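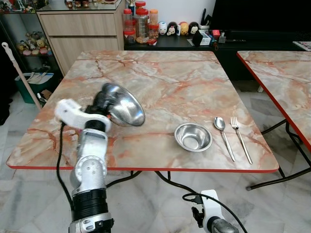

Mesa plegable con tablero de dibujo mármol

Manchas blancas en mesa plegable después de apoyar una olla

Hola a todos. Tengo una mesa cuadrada plegable, de las que imitan mármol, comprada en Sillo por 69 euros. En marzo apoyé una olla sin salvamanteles y me quedó un cerco blanquecino. He probado con agua y jabón neutro y con un trapo de microfibra, pero sigue igual. No sé de qué material es la capa de arriba, en la etiqueta solo pone modelo 814. ¿Se puede quitar o tengo que cambiar el tablero? La uso a diario para comer.
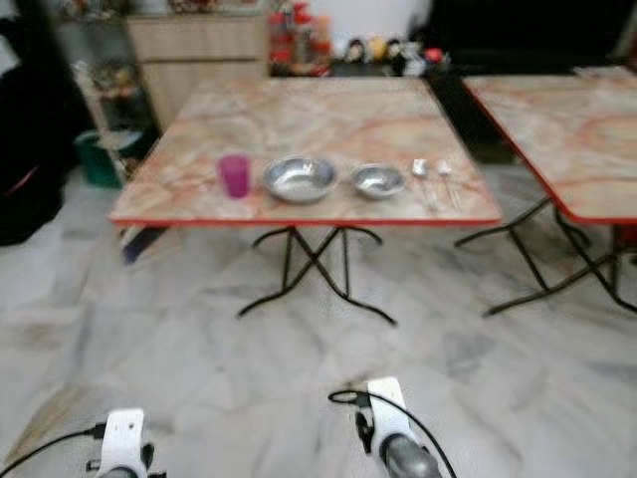

La mesa con los cuencos y los cubiertos

Matúš Mikuš

Depende de si el cerco está en la superficie o debajo del barniz. Pasa la uña: si notas relieve, suele ser cal o resto de comida. En ese caso, vinagre blanco rebajado con agua a partes iguales, 3 minutos, y aclarar bien. Prueba antes en una esquina de la cara de abajo.

Si está lisa al tacto, el calor ha afectado a la capa brillante. A veces mejora con un pulimento fino para plásticos, sin apretar, en dos pasadas. No uses estropajo ni acetona, porque dejan la zona mate y se nota más que la mancha. Si no mejora con eso, yo no seguiría insistiendo.

Zodinitz

A mí me pasó lo mismo y le puse un mantel de hule. Por ese precio no merece la pena complicarse.

Šimek

Pasta de dientes. A mi madre le funcionó en una mesa barnizada, en la tuya no sé.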